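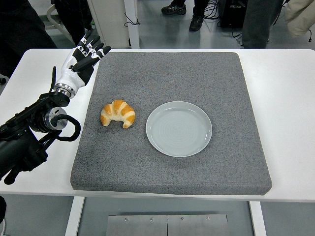 Huiling Hao asked after the last round whether the checklist could say more clearly what is a fault and what is only a remark. She had received eleven lines marked "see comment" and did not know which of them she must repair before opening. I have changed the form for this reason. Each point now ends with OK, REMARK or FAULT, and a fault has always a name beside it.

CAFÉ AND BAKERY COUNTER, ZEDMONT BUILDING
Yearly safety round, January
Inspected by: Mikkel Kvaran
Present: Huiling Hao (counter), Tianyou Fan (building)

1. ENTRANCE AND FLOOR

1.1 Door opens fully and closes by itself -- OK
1.2 Door mat lies flat, no raised corner -- FAULT (Tianyou Fan)
Comment: The corner on the hinge side stands up. It was taped last year and the tape has let go. Please do not tape again. The mat is too large for the recess and must be cut or exchanged.
1.3 Floor behind counter not slippery -- OK
1.4 Wet floor sign available -- REMARK
Comment: There is one sign, but it is stored in the cellar. By the time somebody has fetched it, the floor is dry. Keep it beside the sink.

2. WAYS OUT

2.1 Both exits free -- OK
Comment: At 7.30 the flour delivery stood in the back corridor. At 8.15 it was gone. I have given OK, but the driver from Cisuslow should be told to use the store room directly.
2.2 Exit signs lit -- OK
2.3 Back door opens from inside without key -- OK
Comment: Tested three times. It needs a firm push in cold weather.
2.4 Assembly point known by staff -- REMARK
Comment: I asked two persons and got two different answers. The right one is the bicycle shed, not the front car park. The old plan with the car park still hangs in the staff toilet. Please remove it.

3. FIRE

3.1 Extinguishers in place and within service date -- OK
3.2 Fire blanket near the oven -- FAULT (Huiling Hao)
Comment: The blanket hangs directly above the oven, so one must reach over the fire to take it. Move it to the wall by the hand basin, at shoulder height.
3.3 Oven door seal whole -- REMARK
Comment: Small crack at the lower left. Not dangerous today. Yuzhen Su has the number of the service firm.
3.4 Nothing stored on top of oven -- OK

4. ELECTRICITY

4.1 Cables and plugs undamaged -- OK
4.2 No extension lead connected to another extension lead -- FAULT (Huiling Hao)
Comment: Under the till there are two in a row, and the second one feeds the kettle. The kettle is marked 3000 W and must have a wall socket of its own. I pulled the plug out during the round and it should stay out until this is solved.
4.3 Residual current device tested with button -- OK
4.4 Fuse board labelled -- REMARK
Comment: The labels are written in pencil and two cannot be read.

5. FOOD AND COUNTER

5.1 Fridge temperature written down daily -- OK
Comment: The list is complete for the whole of December, also the holidays. Very good.
5.2 Allergen sheet visible for customers -- REMARK
Comment: The sheet is correct but it stands behind the sugar. The almond croissant and the plain croissant lie side by side and look much alike, so each needs its own sign and its own tongs.
5.3 Plates and cups without chips -- OK
5.4 Knives stored with blade covered -- OK
5.5 Hand basin used only for hands -- REMARK
Comment: A mixing bowl was in it when I came.

6. STORE ROOM

6.1 Shelves fixed to wall -- OK
6.2 Load under permitted weight -- OK
Comment: The plate on the long shelf says 400 kg. The flour weighs 362 kg after this delivery. It is allowed, but the next order should wait until some sacks are used.
6.3 Heavy goods stored low -- FAULT (Tianyou Fan)
Comment: The syrup boxes are at 170 cm and are heavy to lift down. Change places with the paper napkins.
6.4 Step stool stable -- OK

7. FIRST AID

7.1 Box complete -- REMARK
Comment: Blue plasters are nearly finished. The burn gel is good until June.
7.2 Accident book in use -- OK
Comment: Benoît Picard asked if small cuts should also be written. Yes, please write them.

RESULT

Faults 1.2, 3.2, 4.2 and 6.3 are to be repaired and reported to me in writing. For 4.2 I would like an answer before the counter opens tomorrow. Remarks can wait until the spring round, except the tongs in 5.2, which cost little and can be bought this week.

M. Kvaran
Copy to: Yuzhen Su, Benoît Picard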